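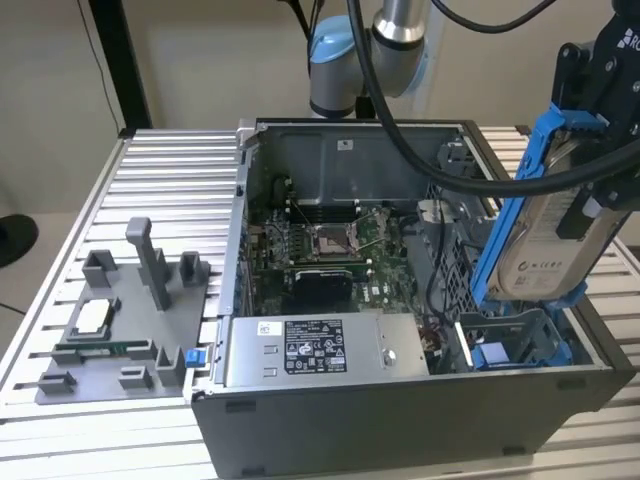 **What's the best way to take a desktop tower apart for the first time?**
Lay it on its side, take the side panel off, and pull the parts in the order that frees up the most room. For most older office towers that means the hard drive first, then the memory, then the processor. Leave the power supply for last if you plan to touch it at all.

Welcome to the teardown gallery! I'm Mitiku Hailu, and I've been pulling old desktops apart at the Idcombe workshop for long enough that I can't walk past one at a yard sale without wanting to see the inside. The batch we've been working through came from an office clear-out in Gornness – 12 towers, all retired together, and I love every dusty one of them.

The big picture up top is my favorite kind of view. There's a 3.5-inch drive out in its blue caddy, and the whole green board is open to look at, with the memory slots, the bare CPU socket and the graphics card all within a hand's width of each other. I really do think caddies like these are some of the nicest plastic parts in any computer. The sides flex a little, the drive pops free, and you don't have to go hunting for four tiny screws under the bench!

A few notes on this batch, for anyone following along:

- The drives are a mix of 80 GB and 60 GB. Small by today's standards, but lovely for retro builds.
- Anything reusable gets a Lillum tag with a shelf number. The highest one so far is 337, and yes, we started at one.
- Memory and processors stay together until both have been logged, so a matched set goes back out as a matched set.
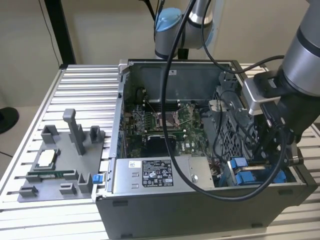
**How do you store a processor once it's out of the socket?**
Put it in a tray or a shaped pocket where it can't slide around, and hold it by the edges only. If it's going on a shelf for more than a day, an anti-static clamshell is better, with the old thermal paste cleaned off first.

Look at that socket with the retention bracket up – I never get tired of it. The chip is in its pocket on the gray plate at the left, silver side showing, with the green memory module just below. Over at the right end of the case you can see the drive cage and more of those blue latches.

Next up is the Takeda shelf, which has a pile of slimline cases with much tighter insides. I can't wait to get the lids off!

Last updated August 10, 2022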